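Workshop notebook, Bellis hall – July, entry 14

Started 8:40. Present: me, Mared Jenkins, Hywel Powell in the morning only.
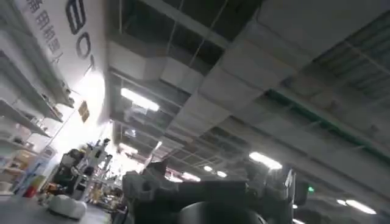 The main subject today is still the ceiling, because the noise complaint came back. When the ventilation goes to the higher step, there is a rattle over the shelving side. Mared thinks it is a seam in the duct. I think it is one of the hanger rods, but I could not prove it from the floor.

What we did:

Hywel went up on the ladder and put his hand on the duct near the wall. He felt a light shaking in two places. He marked both with tape. The second place is 50 cm from a joint, so maybe Mared is right after all.

We pressed a piece of felt between rod and duct at the first mark. Rattle became lower, but did not stop. Tried the same at the second mark, no change that I could hear.

Lights: all were left on during the work. Idris asked last time if the buzzing can come from the fluorescent tubes. I switched them off for a minute at 11:20 and the rattle was the same, so I would say no. There is a small buzz also, but this is a different sound and it does not disturb me.

The beam with the green stripe: I looked in the old folder for what the green means and found nothing. Please do not hang anything from it until Branwen has asked the building office.

To order: felt strip, 200 cm, the thicker sort from Mirton. Rubber washers, 14 pieces. Hywel says the ones from Lavance get hard after one winter.

Still open: the dust on top of the ducts. It falls on the shelves when we touch anything up there – cover the shelves first next time. I cleaned the upper two only. Morfudd has the key for the long ladder.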